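Reading time: 2 min

Progress report to the Dramani Fund: Lurkness evening bus trial
Prepared by Subbarao Chacko

The trial has now run long enough for us to say something about it, though less than the operator would like. Flalia, which runs the buses, counted 1481 boardings on the late route between Lurkness and Sumberg. I would treat that figure with care. A rider who changes at Sumberg is counted twice, and the drivers have no way to mark a transfer.

We asked riders how they used to make the trip. We handed out 400 cards and got 70 back. Of those, 47 said they would have stayed home without the bus. Flalia's summary calls this strong demand. It may be, but people who fill in a card on a bus tend to be people who like the bus, and I would not plan a budget on it.

Punctuality is the weak spot. The last departure still leaves before the hospital shift ends, a problem we raised at the start and were told would be fixed with a "minor timetable change." No change has been made. Ilango Kotian has asked for a date in writing and has so far been given a phone number.

Spending is under budget, mostly due to the shelter at the Sumberg end not being built. I don't count that as a saving - the bill is still coming.

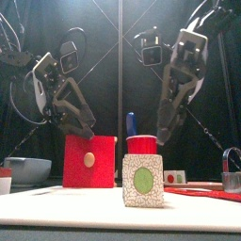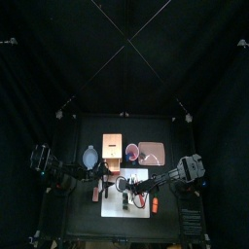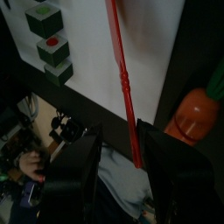
Page last changed: 16th May

What we ask of the Fund is modest. Please hold the second payment until the timetable is settled, and let us pay for a proper rider count in September, done by someone other than the operator. If that count comes in well below Flalia's, we will recommend dropping the late route and putting the money into the earlier one, which riders already complain is too full.

The fare records are still with Flalia. We will send them on when we have them.

Related items
Lurkness evening bus trial: first report
Rider card questions and replies
Sumberg shelter: revised costs
Notes on the hospital shift times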